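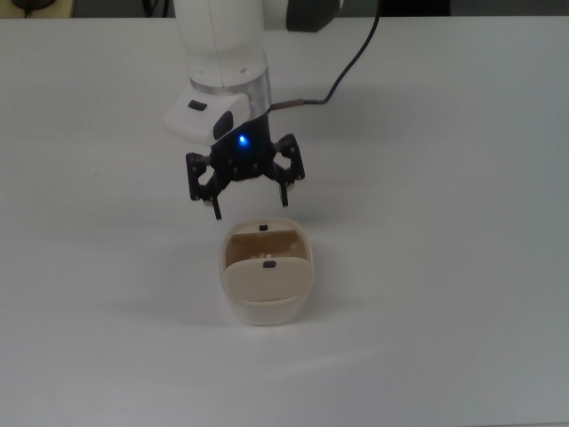
Two-finger gripper, open, over a small cream plastic tub on a white table.

Workshop Tips: Which Chores Can You Hand to an Arm?

Updated Oct 30, 2023

Readers of the small-parts pages keep asking whether a tabletop arm is worth bench space for sorting, fetching and putting away. The short version is that it depends on the container more than on the arm. Most of the tips below concern bins, lids and table surfaces, and most of them also help if the work is still done by hand.

Picking up a tub

An open tub with a plain rim is a fair job for a two-finger gripper. There are two ways to take it: across the outside walls, or with one finger inside and one outside, pinching a single wall. The outside grip needs an opening wider than the tub. The wall pinch needs less opening but lets the tub swing if the contents are heavy on one side. For anything holding screws, use the outside grip and go low.

Tapered tubs, wide at the top and narrow at the base, slide down out of a parallel grip when full. A strip of rubber tape around the outside, just under the rim, fixes most of it. Replace the tape when it picks up sawdust.

Flaps, tabs and lids

Harder. A flap has to be pushed or pulled along an arc, and the container has to stay put while that happens. A person holds it with the other hand without thinking. A single arm has no other hand. Put a square of non-slip shelf liner under the container, or screw a low stop to the table behind it.

Small tabs need a narrow fingertip and good positioning. In our April trial on the Tevik bench we ran 22 attempts at a hinged flap with the container loose on a bare table. Four opened. With a stop behind the container the results were better, but Dorian Marchal's log for that part is incomplete and I won't quote it.

Snap lids: do these yourself.

Table surface

Matte beats gloss. Reflections from an overhead lamp upset camera-based positioning, and a pale container on a white table gives the software very little edge to work with. A gray or dark green mat costs little. If you have to keep the white top, move the lamp to one side so the container throws a shadow, then leave the lamp alone. Mark its foot position with tape.

Cables

Leave slack at the wrist and check it through the full turn in both directions before running anything. Tie the cable back at the elbow, never at the last joint.

What works now

Moving open tubs between fixed positions. Tipping dry contents into a larger bin, if spills are acceptable. Fetching one known part from one known slot.

What doesn't, at a price a home shop would pay

Mixed drawers. Bags. Anything tangled, including cable ties that have already been used. Wiping down, except on a clear flat surface with nothing to go around.

Mieke Van Rooij at Stinholm writes that her shop gave up on drawer sorting and went to open tubs on a marked board, two rows, same spacing throughout. The arm handles the board. The drawers are still sorted by hand at the end of the month.

Next page: labeling bins so the print survives solvent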